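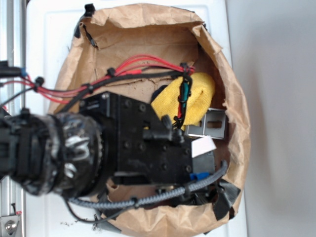
Arm and gripper over the open paper bag, yellow cloth inside.

Call for participants: bag-unpacking arm, Rantala shared workshop
Posted 07/03/2022

The Drendulov build is looking for 2 people to join the bench work through the next phase. The arm is running. The wiring, the gripper mount and the control code all need more hours than the present members can give them.

Background

Drendulov is a member project at the Rantala shared workshop. The goal is a small arm that takes mixed items out of an ordinary paper bag and sets them down next to it. The bag was chosen as the test container because it is cheap and changes shape every time something touches the rim. Cloth is the hardest item so far. Rigid parts with an edge or a slot are easier to grip but tend to catch on whatever is lying over them.

The control board is our own design, called Plemier. Plemier rev 3 handles the joint motors and the gripper. The code is plain C on the board and Python on the bench computer.

Open work

Cable routing. Power and signal lines currently run along the outside of the arm, held with clips. We want a route that allows full wrist rotation with no loose loops below the gripper. Expect to remake most of the harness, including connectors.

Gripper mount. The housing is fastened with screws through its flat face, and a finger change means taking too much of it apart. We need a mount that comes off with one tool and goes back to the same position.

Grasp logging. Each attempt is recorded with joint positions and motor current. The log has 714 attempts in it, and the labels are inconsistent between the early and late ones. Someone needs to fix the label format, convert the old entries and write a script that sorts failures by type.

Slip detection. At present the software decides whether an item is held from finger position alone. This does not work for thin cloth. Motor current looks usable, but the signal is noisy at low speed.

What we are looking for

One participant should be comfortable with soldering, crimping and reading a wiring diagram. The other should be able to write and debug Python without supervision. Experience with motor control is useful for either place. A degree is not required. If you have built something that moves, tell us what it was and what broke on it.

Participants must complete the workshop's tool induction before using the mill or the drill press. It is held at Rantala and takes one evening.

Terms

This is unpaid. Parts and consumables are paid for by the project. Participants are covered by the workshop's day rate on project evenings and do not need a full membership. Sessions are two evenings a week, with a minimum commitment of 30 hours in total. The schedule is set at the start of each month. Remote work is possible on the logging task only.

Board files and code are shared among all participants, and anything you write may be reused in your own projects. The board layout may not be sold.

Location

Rantala workshop, Zodolska, ground floor, rear bench area. The entrance is step-free. Bench height is adjustable on one side only.

To apply

Send a short message through the workshop contact form with the subject line Drendulov. State which task you want, which evenings you can attend, and attach or link one piece of past work. A photo and a few lines are enough. Applicants will be asked to visit the bench once before starting. Places are filled as suitable people apply, and the call closes when both are taken.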